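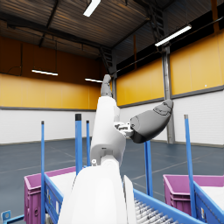 3.2 Shift length and sleep among night packing staff

Lambrakis and Madigan surveyed 314 night workers at the Kovima and Erow distribution centres in June. Respondents kept a sleep diary for 11 days and recorded bedtime, waking time and any naps. Diaries with more than three missing entries were excluded from the analysis.

Workers rostered on nine-hour shifts reported longer daytime sleep than those on extended shifts. The difference was smaller at Erow, where start times were staggered and many staff lived close to the centre.

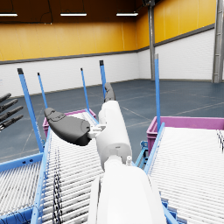
3 min read

Figure 3. Crate and upright finger, simulated view.

Travel time was the strongest predictor of short sleep at both centres. Age had little bearing on the results once travel was taken into account. Caring duties at home, which earlier labour studies have tended to overlook, are considered separately in Section 3.3.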